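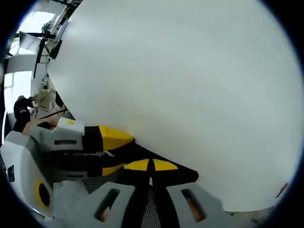 White surface, grey speckled floor.

I've had the Menden wind and energy newsletter landing in my inbox since August, and as I've now renewed it for a second spell I thought I'd better write down what I make of it. I'm not in the trade, I should say. I put a little money into a community turbine share offer years ago and have been hooked on who owns what ever since!

It costs £148 a year, or £97 if you can live without the searchable archive. I went for the full one, and I'm so glad I did (my friend Rekha Uniyal took the cheaper one and keeps ringing me to look things up). The archive lets you pick a wind farm and see every change of ownership, who bought the stake and how big it was, all on a single page. When the Otar stake was split between two pension funds I had the whole history in front of me before my tea had gone cold.

The writing is lovely and plain. Anju Tiwari does most of the deals coverage, and she always tells you when a sale still needs a regulator's nod, something plenty of free sites skip over. Kiran Agarwal's longer pieces on cables and grid connections are harder going, but stick with them, the one on Griltano was a treat.

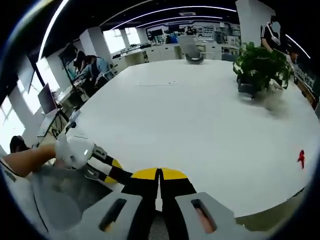
Large white table in an open office.

Now for the grumbles. The app logs me out nearly every morning, and the alerts are capped at 50 a month, so if you follow a busy developer like Nautiyal you'll run dry well before the end. I wrote in about it and had a very kind reply from Umesh Gautam, who said the cap was being looked at. Prices are shown in euros first too, and I do wish there was a button for pounds.

Four stars from me, and I'd happily give the fifth if they sorted out the logging in.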